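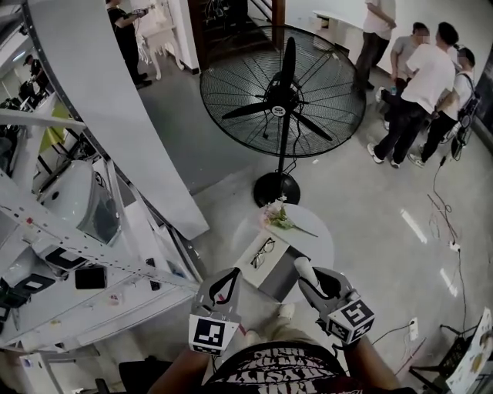
## Re: 手持夹爪二期采购，预算口径

各位好：

Imke Ostermann 上封信里的问题我集中回一下，原文引在下面，方便没跟上的同事看。

> 我看了二期的申请表，有几处对不上。
>
> 1. 手持夹爪按套报价，一套到底是一只还是左右两只？Prernix 的报价单写的是"套"，Lammers 写的是"件"。
> 2. 标记块算耗材还是算设备？一期是混在一起报的，年底对账很麻烦。
> 3. 场地那一栏只写了"布置费"，没有明细，我没法往上交。
> 4. 背负式采集单元有没有必要这次一起买，能不能放到下半年？
>
> 请在三月底之前给我一个能定下来的版本。
>
> Imke

**第一条，套和件。** 一套指左右各一只，含两侧的标记块，不含头戴相机。Prernix 的单价是 3,490，按套；Lammers 是按只报的，还没算标记块，两家不能直接比。我已经请 Lammers 按套重新出一份，收到后转到列表里。申请表里"数量"一栏我改成了"套（左右各一）"，后面的人填表请沿用这个写法。

**第二条，标记块。** 建议单独列为耗材。夹爪本体是灰色塑料件，夹垫是深色的弧形垫，侧面装黑白标记块。三样东西的更换周期差得很远，本体基本跟着项目走，夹垫和标记块要备件。标记块磕了角、贴面起翘，识别就不稳，当天那一段数据只能重采。按一期的消耗，二期备 144 个标记块，夹垫 70 副。夹垫向 Arcombe 订，他们的交期比原厂短，尺寸我们试装过，没有问题。

左右两侧标记块的图案不一样，下单时要分开写编号，不要只写总数。一期有一批全发成了左侧的，退换拖了不少日子。

**第三条，场地。** 明细如下，请 Imke 看是否够用：

- 小件家具：圆形小边桌、白色金属层架。现有的继续用，本次只补一张同规格的边桌。
- 桌面物品：眼镜、托盘、花束这一类。花束算低值易耗，其余登记入库。
- 落地风扇：现有黑色的一台继续用，不列预算。
- 供电：加长线、插线板、线槽。

供电这一项我想多说两句。现在有黑色细线和插线板直接放在地面上，采集的人手里拿着两只夹爪，低头看脚下不方便。线槽请不要砍，金额不大。Vadbridge 报的是 2,861，含线槽、地面固定和一次上门安装，不含后续移位。如果场地下半年还要调整，移位费得另外留。

另外，灰色地面反光比较明显，顶灯在地上会拖出长条的亮斑。有人提过铺哑光地垫，我的意见是先不买，借一块铺一个角落试采，看标记块的识别有没有差别再说。

**第四条，背负式采集单元。** 我倾向于可以拆开：背带和线缆整理件这次买，主机放到下半年。线缆垂在身侧，人一转身就容易挂到桌角和层架，这个问题不用等新主机就能先处理。主机目前够用，只是几个人轮换时要重新调背带，每次都耽误时间。多备背带就能解决大半。

还有两件表里没有的事，需要定：

1. 备用夹爪放在谁的名下。一期坏过一只，修的时候另一只也闲着，等于停了一整套。我建议二期按套多买一套作备件，记在采集组名下，不分给具体的人。
2. 验收标准。Prernix 的合同草稿里只写了外观和开合行程，没有写标记块的安装偏差。我会加一条：到货后每只夹爪装上标记块实测一遍，超差的退换，运费由对方承担。请负责合同的同事看一下措辞。

付款方面，Prernix 要求下单付一半，到货付清。我们一般留一部分尾款到验收之后，这点还在谈。谈不下来的话，我宁可分两批下单，第一批先到先验，第二批再付。

Imke 要的定稿，我等 Lammers 的新报价到了就发。在此之前请大家不要单独联系供应商改数量，有变动直接回这封信，不要另开主题，不然我这边合不起来。

表格的新版本已经放到共享目录，旧版本我改名留着，没有删。

采集组 设备采购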